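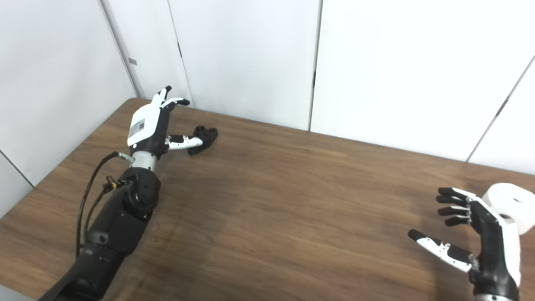

Martim Mendes wrote in the margin of my last entry that four hundred demos of one grasp aren't worth forty demos of ten different ones, and that I should stop collecting as if I were filling a jar. Fair enough! I've been chewing on it all morning and I think he's half right. The grasp can stay the same for a while, but where the part sits, which way it faces and how the hand comes in all need to move around a lot more than I've been letting them.

So the plan for today's session (Jollus set, black bracket, left hand only) is to vary the start pose every single time, even when it's a pain. I also want to try a slower approach with the thumb. When I teleop I tend to rush the last little bit, and a policy trained on that is going to learn my bad manners along with everything else. Judite Figueiredo is much more patient with the thumb than I am, and her runs look lovely next to mine.

Something to settle before we train: do we keep the runs where the thumb gives the part a nudge first and the fingers close later? I say keep, with a tag. Judite says keep without the tag. We'll see.
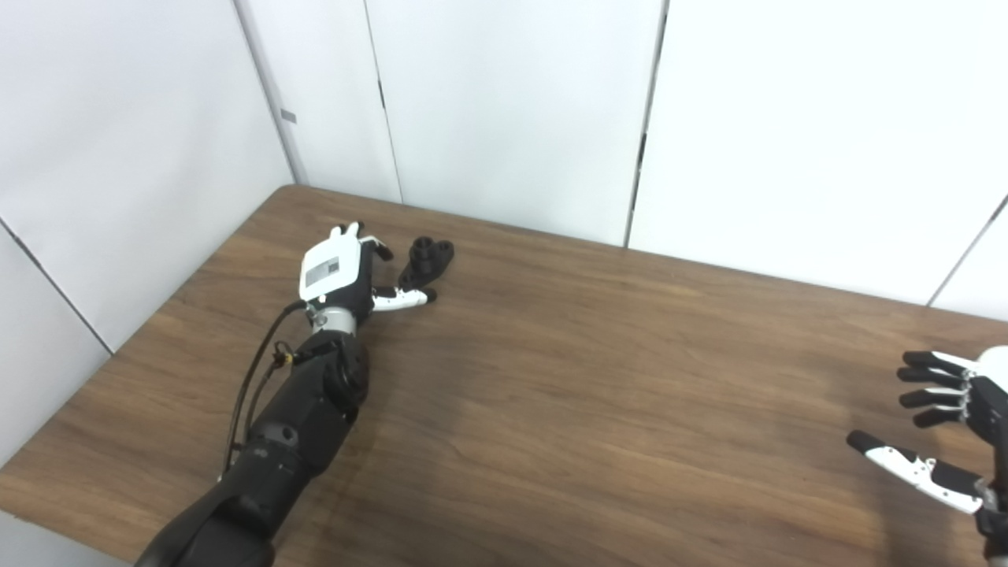 Cakik Lab / Manipulation Data Team / Shared Notebook

November 2022

Count after cleanup is 298 usable episodes out of 400, which is better than the June batch but still hurts. Most of the rejects were mine, and mostly for dull reasons: I started recording too late, or I parked the arms somewhere odd and forgot to go back to the home pose. There were 19 where the operator and the labeler couldn't agree on what counted as "grasped," so I've put those in their own folder and I'm not touching them until we have a rule written down.

My suggestion for the rule: the part is clear of the table and stays clear until the operator presses the pedal. If it slides and gets caught again, that's a recovery, and recoveries get their own label (please don't throw them out, they're gold).

Also, the free hand. We've been leaving it wherever it ended up, and I'm a bit worried the model will read something into that. Next time let's park it in a few different spots on purpose and write down which.

Two-handed stuff goes in the Erkora folder, same naming as before. I like these episodes a lot more, I have to say, even though they're harder to drive. Both wrists have to agree on the tilt and you feel every bit of lag.
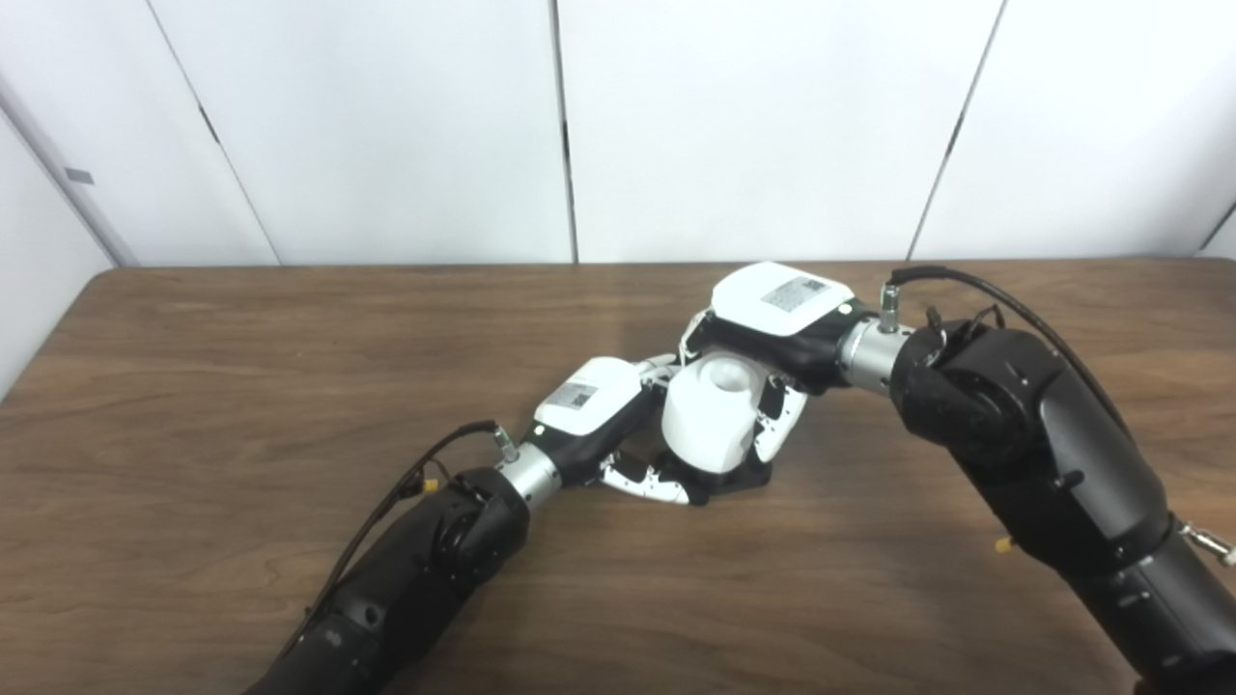 White cylinder, two-hand hold, slight tilt.

To do: write up the pedal rule, ask Martim for his list of start poses, re-export the wrist angles for Erkora, and find out if Judite wants the thumb runs split by operator.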